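Speaker notes - Simulation practice for two-handed robots
Fastow workshop, afternoon session, 30 minutes with questions

Slide 1. Title. Say who I am and that the slides will be shared afterward. Start on time, the room is needed at 4.

Slide 2. Why we wrote rules. At Erkska every team kept its own habits for simulated runs. When the Skamilberg group asked us for data, we had nearly 4000 episodes and no common way to say which ones were fit to use. Pause here. Ask who has had the same problem.

Slide 3. Rule one: fix the scene before you record. Object list, table texture, start poses and random seed all go in one file. If any of them changes, the version number changes too.

Slide 4. Rule two: write the success test first. It has to be a check the simulator can run by itself. "Looks good" is not a test.

Slide 5. Rule three: keep the failures. Label them, store them with the rest, and report the rate over at least 500 episodes. Renaud is our tool for this. Don't demo it, the link is on the last slide.

Slide 6. Rule four: contact limits apply in simulation. Use the same force limits as the real hand. A hand that passes through a plate makes the episode invalid, even if the task check says otherwise. Expect pushback on this one - go slowly.

Slide 7. Review. Two people watch a sample of 8 episodes from each batch at normal speed. They sign the batch or send it back with a note.

Slide 8. Contact page and link. Leave it up during questions.

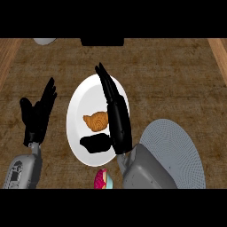

Who decides when a scene file needs a new version number?

The person who edits the file does, and the reviewers check it before they sign the batch.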